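Teleoperating the simulated gripper before touching the real one

I spent most of October collecting demonstrations in simulation, and the part I had underestimated was how little you see from the wrist. 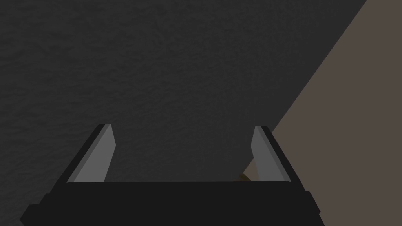
Wrist view in the simulator, jaws open, target mostly hidden behind the right finger.

The setup is simple enough. Maretero runs the physics and the rendering. Flesus sits on top of it, reads the hand controller and turns its pose into gripper motion. A small recorder of my own, called Drivel because of what its early logs looked like, writes joint states, gripper width, controller input and the rendered views to disk. The task is to pick up one small object and put it down at a marked pose. I drive, the recorder writes, and a policy is trained on the result afterwards.

My first batch was 62 demonstrations, all driven with a third-person view on the main monitor and the wrist view in a small window. They looked tidy. The policy trained on them was poor. It approached well, stopped short and closed on air, or pushed the object along with a fingertip.

The reason was dull. I had been steering by the third-person view, and the policy was only given the wrist view and the joint states. In a good number of approaches the object was behind a finger at the moment I made my last correction. I could see it on the monitor. The policy had nothing to go on and learned an average of my corrections, which is a small drift in no useful direction.

So I threw the batch away and started again with the third-person view switched off. This is unpleasant. The palm takes up a lot of the picture, the fingers take up more, and depth has to be judged from how things slide past each other. It does force you to drive in a way that the wrist view can support. I now back off and turn the wrist until the target sits between the fingers, and only then descend. Each demonstration takes longer, but the corrections in it correspond to something in the input.

Some settings that mattered, in case anyone is using the same pieces:

Controller scaling. Flesus defaults to one-to-one. I halved it for translation and left rotation alone. Hand tremor was showing up in the recorded actions.

Clutch. I mapped it to the side button, so that the arm holds still while I reposition my hand. Remember to drop the clutched frames before training. I forgot, and the policy learned to pause.

Logging rate. I record at 27 Hz, an odd number that came from what my machine could render without stalling. A steady odd rate has given me less trouble than a round one with gaps in it.

Surface textures. The dark mottled surface stays in for now, next to the plain taupe one. Dark objects are hard to pick out against the former, and I would like the policy to meet that case early.

The second batch stands at 71 demonstrations. Closing on air is much rarer. What remains is mostly bad release: the jaws open while the wrist is still moving and the object lands slightly rotated. I suspect my own habit of opening early — the gripper width trace starts to rise before the wrist velocity reaches zero in most of the episodes I have plotted.

Episode 691 in the raw numbering is the worst of these, if you are reading the logs. The numbering includes aborted runs and controller tests, so it says nothing about how much usable data there is.

Next job is a hold in Flesus that ignores the open command above a set wrist speed. I would prefer to fix my thumb, but the hold is quicker to write.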